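Rerholm Manuscript Rescue: progress report to the Grosent Fund
19 Jan 2023

Hi all,

Sorry this is landing a little after the deadline, but I wanted the scanning total to be right before I sent it. It's now 2631 pages, all checked against the handlist, out of the 3000 we promised you by the end of the grant. I'm really happy with that, given that we lost most of October to the power cuts in Lomora! 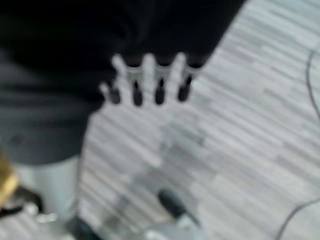
The cuts are the main reason the spending looks lopsided. We paid for generator fuel out of the travel line (you okayed this by email, thank you), and the second trip to the Aksoy family's collection got pushed back. Doğukan Dağdelen went on his own in the end and came home with the loan agreement signed, plus a long list of which volumes had been hidden in the well house during the occupation and which had stayed in the attic. The well house ones are in worse shape. Mold, mostly, and a few bindings that somebody cut off so the books would be easier to carry.

What we've scanned so far

The sermons and the law books are finished. So are the letters, apart from one bundle that's stuck together and has gone to the conservator. The school registers are slow going (fold-out pages, tiny handwriting, ink that has eaten right through the paper in places) and I'd guess they'll take us well into spring.
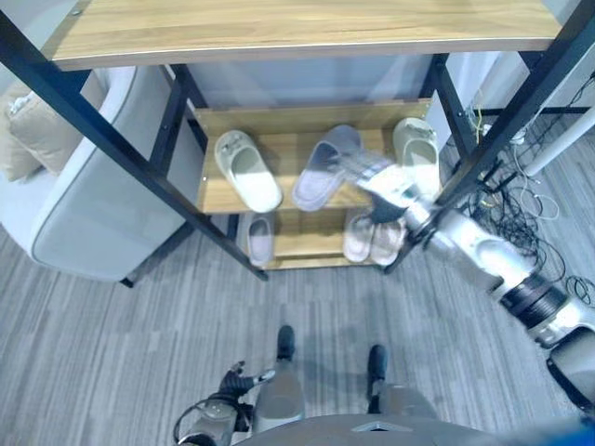
I know the board asked about the burned volumes from the town library. We have 30 of them, and I've decided to leave them closed for now. Opening them without a proper humidity chamber would do more harm than the fire did, and I'd like to talk about whether there's any chance of a small equipment top-up.
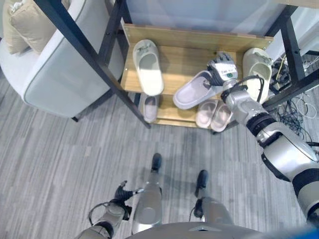
Who gets to see it

This one is still a bit of a knot. Two families are fine with everything going online. The Aksoys want their family letters held back, because some of them name people who helped hide the books and who still have relatives in the area. I think they're right, and I've told them so. Those files are on an encrypted drive with a copy stored in a second country, and they won't be in the public catalog.

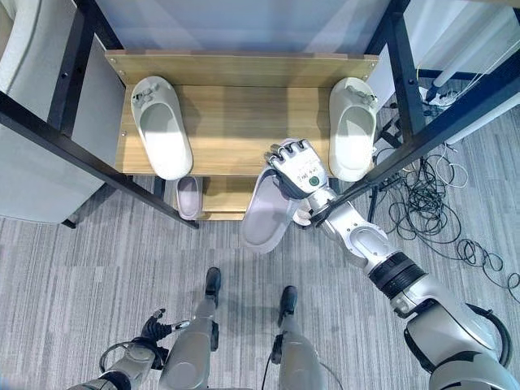
Everything else goes up as we finish describing it. The catalog has nearly 1000 entries now, in English and Arabic, and we've started getting emails from readers who recognize a grandfather's signature or a shop stamp. I answer all of those myself and it's the best part of my week.

Receipts are in the shared folder. The fuel ones are handwritten, so shout if you can't read them and I'll type them up.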